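About Mullside

Mullside is a nine-hole golf facility with a practice range, a short-game area and a clubhouse workshop. The course measures 2,432 metres from the back markers and plays to a par of 34. Tees, greens and the two central fairways are irrigated from an on-site dam. The remaining fairways are rain-fed and are cut higher from September onward.

Course and turf

Greens are couch, mown daily in the growing season and every second day otherwise. Moisture readings are logged in Hidavix, the turf management software we have used since the range was rebuilt. Cored greens are closed for two days, and temporary greens are marked with white flags. Preferred lies apply on the sixth and seventh fairways until further notice.

Membership and access

Membership is capped at 109 full players. Range-only cards are sold separately and carry no booking rights on the course. Visitors may book up to 14 days ahead – members have priority before 10 am. Soft spikes are required. Carts are kept to the paths after more than 10 mm of rain.

Workshop 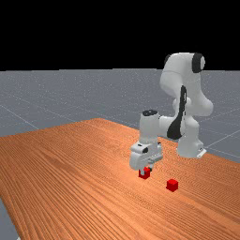

Club fitting and repair are carried out in the workshop by appointment. Services cover loft and lie adjustment, re-shafting, regripping and swing weighting. Shafts are supplied by Geveo and Khúc, and other makes can be ordered. A wooden tabletop with a close, straight grain like the orange-brown one shown is a poor surface for solvent work, so grips are changed over a metal tray. Irons are measured before and after bending, and the figures are kept on the customer's card. Allow five working days for a full set.

The range ball stock is 1,000, replaced in full each year.

Page last revised Nov 30, 2018.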